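Gästehaus Oriro — Hausordnung und Prüfwesen
Startseite
Formulare
Kontakt

Prüfliste Familienzimmer, Haus 2, Zimmer 7
Begehung vom 18. Dezember
Grundlage: Hausstandard Oriro, Abschnitt 4 (Schlafräume mit Kinderausstattung)
Bewertung: i. O. = in Ordnung, B = mit Bemerkung, M = Mangel, n. g. = nicht geprüft

1. Fenster und Verdunkelung
1.1 Fenstergriff und Verriegelung gängig: i. O.
1.2 Rollo läuft ohne Verkanten: B
Bemerkung: Das violette Rollo zieht beim Herablassen leicht nach rechts. Nachjustierung durch die Firma Bastis bei der nächsten Wartung.
1.3 Bedienschnur gesichert, außerhalb der Reichweite von Kindern: i. O.
1.4 Stellfläche des Bettes zum Fenster: B
Bemerkung: Das Bett steht unter dem Fenster. Bei Belegung mit Kindern unter sechs Jahren ist die Fenstersperre einzusetzen und der Schlüssel an der Rezeption zu hinterlegen.

2. Bett und Textilien
2.1 Spannbettlaken faltenfrei, ohne Flecken: i. O.
2.2 Kopfteil fest verschraubt: i. O.
2.3 Kissen vollzählig, Bezüge unbeschädigt: i. O.
2.4 Wolldecken und Überwürfe zusammengelegt: B
Bemerkung: Decken werden auf dem Tisch gefaltet und anschließend am Fußende abgelegt. Die Tischplatte ist vorher trocken abzuwischen.

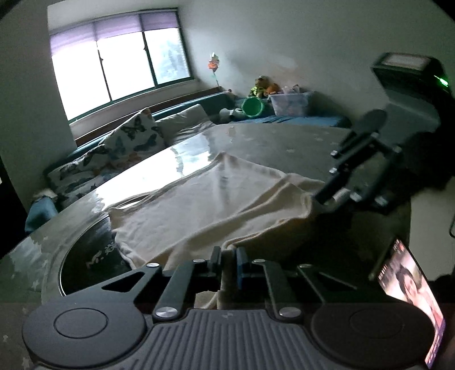

Für die Wäsche gilt weiterhin der Wechselplan aus dem September. Decken der Marke Drerine sind bei niedriger Temperatur zu waschen und liegend zu trocknen. Einzelstücke ohne Etikett gehen zurück an die Wäschekammer.

3. Spielzeug
3.1 Plüschtiere ohne lose Augen oder offene Nähte: i. O.
3.2 Kleinteile in geschlossener Box mit Deckel: i. O.
3.3 Eimer und Sandspielzeug sauber: i. O.
3.4 Windrad, Stab ohne Splitter und scharfe Kanten: B
Bemerkung: Windräder gehören nicht in den Schlafbereich — bei Übergabe des Zimmers auf das Regal im Flur stellen.
3.5 Liegefläche frei von Spielzeug: M
Bemerkung: Die Ecke des Bettes wird als Ablage genutzt. Vor der nächsten Anreise räumen.

4. Tisch
4.1 Standfestigkeit: i. O.
4.2 Oberfläche ohne Risse und klebrige Rückstände: i. O.
4.3 Kantenschutz vorhanden: n. g.
Bemerkung: Kantenschutz der Firma Golestani ist bestellt, Bestellnummer 699. Prüfung nach Montage.

Gesamtergebnis: Freigabe mit Auflagen. Punkt 3.5 ist vor Neubelegung zu erledigen, die Punkte 1.2 und 4.3 bei der Nachprüfung vorzulegen.

Ausfertigung an Hauswirtschaft und Haustechnik. Das Original verbleibt im Prüfordner.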